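Why our folding cell stopped on a Monday
Speaker notes, Matúš Trnka

(Slide 1. Wait for people to sit down. Have some water.)

Hello, thanks for coming, I know you had a choice of rooms. I'm Matúš, I work on the two-arm folding setup at Stastemer, and I'm going to spend my slot on the worst Monday we've had so far. No sales pitch, I promise! If you came for the Murby talk on grippers, they're next door, and I won't be hurt if you slip out.

Quick bit of background. Two arms, one padded grey work surface, red sportswear. The job that day was a run of 292 folds, and we got as far as fold 60 before I hit the stop button myself. Everything I'm showing you comes from the same job. 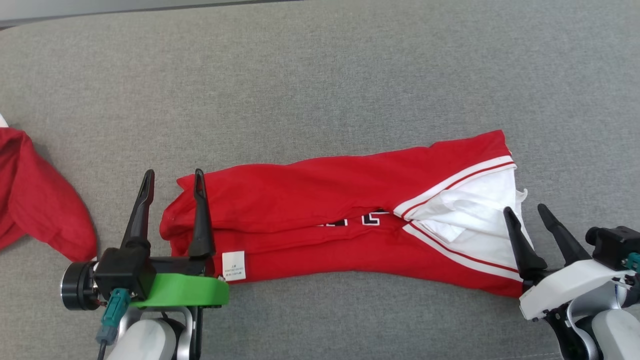
Slide 2. What went wrong

(Go slowly, this is the bit people ask me to repeat.)

The short version: the right arm kept pulling after it should have let go. Our controller has a limit on how hard the two arms may pull against each other through the cloth. If you go over it, both arms are meant to stop dead. On fold 60 the limit was passed and only the left arm stopped. The right one carried on for 3 seconds, which doesn't sound like much until you're standing next to it with your hand on the rail, as I was.

Nobody was hurt. The shirt got a split seam and I got a fright. But the stop function is the thing we all lean on when we walk up to the cell, and it had only half worked, so I'm treating it as a safety matter even though the damage came to one shirt.

(Pause. Somebody usually asks if it was the cloth. Say: partly, wait.)

Slide 3. Why this sort of cloth is awkward

Trim is what catches us out. You've got soft red knit, and then a white band with a thin red line in it, and the two don't stretch the same. Our tuning had all been done on plain material. If a finger gets hold of the band, the pull goes up much faster than the controller expects. And once a piece is bunched up with the white side folded over the top, it's hard even for me to say which layer a finger is going to meet first.

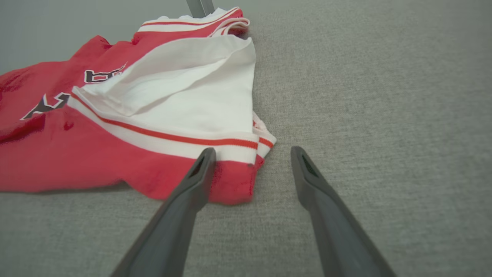
Matúš Trnka

(Skip ahead if we're past the ten-minute mark.)

So the cloth explains why we hit the limit. It doesn't explain why the right arm ignored it, and that took us most of a week to find. I was convinced it was a cable. I swapped the cable. I swapped it back. I then blamed Ferreira's new firmware for two whole days, and I've since said sorry to them and bought cakes.

The real fault was in a settings file of ours. The left arm checked the pull every 50 milliseconds. The right arm had an old line left over from bench testing, which told it to finish its present move before acting on a stop from the cloth limit. We'd put that line in ourselves, back in October, so that we could test long pulls without being interrupted, and then we copied the file across to the live cell. The big red button went through separate wiring and always worked, thank goodness.

Have a look at the labels too, if you can see the screen from the back. There's a little white one stitched to the shirt, and you can make out 100% cotton on it in Chinese. We now type the fabric in from the label before a run starts. Dull job, takes a moment, and it lets the controller pick a gentler limit.

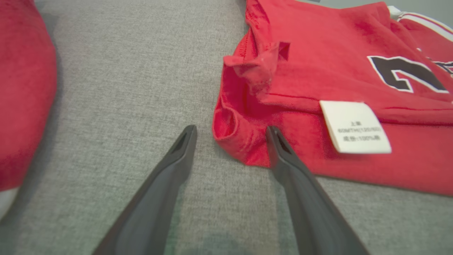
Slide 4. What we changed

The bench line is gone, and the cell won't start if the two arms have different stop settings. It sounds so obvious when I say it out loud.

We test the cloth limit on both arms at the start of every shift, using a strip of old towel. Before, we only ever tested the red button.

Hands stay off the rail during a run. I was the one breaking that rule, so I got to write the new sign.

Fluvow, who look after our logs, added a warning when one arm stops and the other doesn't. It has gone off once since, during a test, and I jumped out of my skin.

(If time: tell the towel story. If not, straight to questions.)

Slide 5. Before I take questions

I'd like you to go home and check one thing. Find out what each of your arms does on a stop that doesn't come from the red button. Don't read it in the manual, try it, with a rag and with everyone standing well back. Leave this slide up while people think.
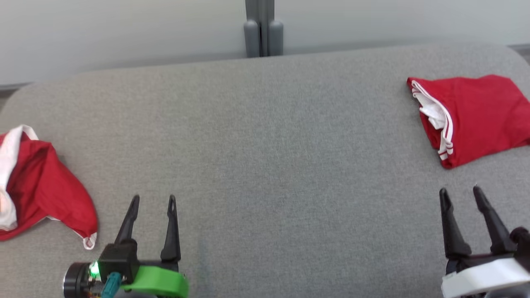 Could you have caught this without a shirt getting torn?

We could have. Comparing the two settings files side by side would have shown the extra line, and we only did that after we'd run out of hardware to blame.

(Next question. Repeat it into the microphone, the back row can't hear. My email is on the handout by the door, and I'm around until the afternoon break.)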